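Section 4. Sorting and Folding Basketball Uniforms

This section covers jerseys and shorts. For warm-up jackets and pants, see Section 5. Set up the folding table as described in Section 3 before you start.

Before you begin

The Clarnum felt cover should lie flat over the whole tabletop, gray side up. Smooth it from the middle toward the edges. Check that there are no pins, tags or loose threads on the felt, as these catch on mesh fabric.

Clothes must be fully dry. Check the waistband and the armhole trim with your fingers, because these parts hold water longer than the body of the garment.

Caution: Do not iron over printed letters or numbers. If a garment must be pressed, turn it inside out and use the lowest setting.

4.1 Laying out

1. Take one set from the hamper. A set is one jersey and one pair of shorts.

2. Put the jersey in a far corner of the table. It can stay in a heap for now.

3. Place the shorts in the center and open them out. Find the waistband first, then the leg openings.

4. Pull the side stripe straight. On red shorts with a white stripe, such as the Bulls pair used in this guide, the thin red lines along the stripe make it easy to see if the fabric is twisted.

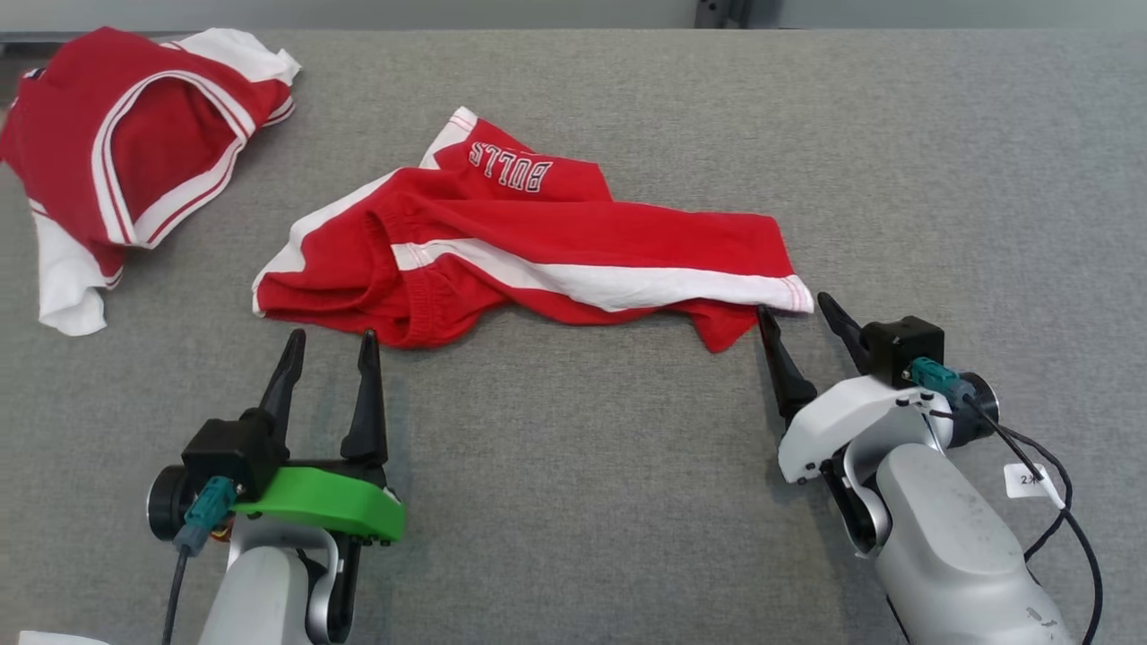 5. Turn the shorts so that the waistband points away from you. Smooth the wrinkles out toward the hems with the flat of your hand. Do not pull on the hem stitching.

Note: Lettering may be upside down at this stage, depending on which way the shorts landed. Go by the waistband.

4.2 Folding the shorts

1. Fold one leg over the other so that the side stripes meet along one edge.

2. Tuck in the point of fabric at the seat to make a straight side.

3. Bring the hems up to the waistband.

4. Fold once more if the shorts are going into a Plinder bin. For shelf storage, leave them at the larger size.

5. Move the shorts to the side of the table.

Note: If the waistband has a drawstring, tie it loosely and tuck it inside before step 1.

4.3 Folding the jersey

1. Bring the jersey to the center. Pick it up by the two shoulders and let it hang for a moment, then lay it face down.

2. Check both armholes. Wide trim tends to roll inward. Turn it back out and press it flat with your palm.

3. Fold each side in toward the middle, keeping any side panels even.

4. Fold the bottom up to the shoulders and turn the jersey over.

5. Set the folded shorts on top of the jersey.

4.4 Storing the sets

Place no more than 8 sets in one Plinder bin. Overfilled bins crease the trim, and the lid will not latch.

Keep red and white garments away from damp walls and floors. If a garment was put away damp, take it out and check the white parts for color transfer before washing it again.

For replacement felt covers, write to Finbarr Ó Súilleabháin at the Fustard parts desk. Give the length and width of your tabletop.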